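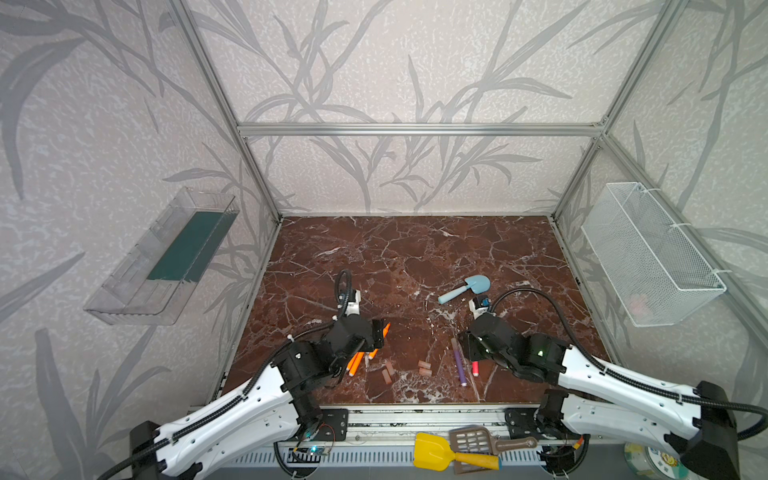 换墙纸的事拖到现在才写

2012-02-04

去年十二月把书房的墙纸换了，前后用了四个晚上加一个周末。当时答应在论坛上交个作业，一直没写，趁今天在家补上。

旧墙纸是上一任房主留下的，米黄色，接缝的地方已经翘起来，靠窗那面有霉点。一开始只想补一补，撕开一角发现底下还有一层，干脆全部清掉。

撕纸比贴纸累。第一层是塑料面的，能整片扯下来，剩下的纸底要用温水喷湿，等十来分钟再铲。铲刀不要买太宽的，宽的容易在石膏板上铲出坑。我铲出来好几个，后来都用腻子补了，干透以后拿细砂纸磨平，再刷一遍基膜。基膜那天晚上味道不小，窗户开到睡觉前才关。

墙纸最后选的是Sirlow的无纺布底，满屋一共花了437块，胶另算。原来看中的是Fukuda一款竖条纹，样本册上很好看，但我家的墙角不直，条纹一贴就露馅，店里的人也劝我别买。纯色的太容易看出接缝，大花的对花浪费多。对花距离这个数一定要问清楚，同样一卷纸，对花距离大的，每幅上下都要多裁一截，算下来可能多买一卷。

胶用的是糯米胶，按说明兑水，第一桶兑稀了，贴上去往下滑，只好又加了些胶粉进去搅。无纺布底的可以直接把胶滚在墙上，纸不用上胶，一个人也能干。纯纸的就得刷在纸背上再闷几分钟，我没试过。

第一幅最要紧。用铅锤在墙上吊一条垂线，从这条线开始贴，不要从墙角开始。我从门后面起头，这样最后一幅对不上花也落在门后，平时看不见。每贴一幅用刮板从中间往两边赶，气泡赶不掉的不要硬压，掀开下半截重来。接缝处用小压轮轻轻滚一遍，溢出来的胶马上用湿海绵擦，干了以后会发亮，擦不掉。

开关和插座的地方先把总闸拉了，面板卸下来，纸整幅盖过去，再在中间划十字，把四个角裁掉。面板装回去正好压住边。我有一个裁大了，右边露出一条白缝，后来拿边角料补的，凑近了能看出来。

阴角不要一幅纸整张包过去，要裁开，让前一幅转过去一点点，后一幅搭上来。这一条是我看Collunent的施工手册学的，之前在窗边那个角偷懒整张包，干了以后角上空鼓，又返工了一次。

贴完关窗，不要开暖气。我关了两天，刚开始颜色发深，有几处鼓包，干了以后自己平了。

工具方面，美工刀片多备一些，裁几刀就要掰一节，刀钝了纸会拉毛。刮板、压轮、毛刷是在Jeltska买的一套，21块，刮板还可以，毛刷掉毛，不如另买。裁纸要用长一点的钢尺，1000毫米的够用。

到现在快两个月，只有暖气片后面有一条缝微微张开，补了点胶，用毛巾按了一会儿。剩下的半卷收在柜子顶上，标签也留着，以后要补的话得看批号。

下一步想弄走廊，那边光线暗，墙又高，得先借个梯子。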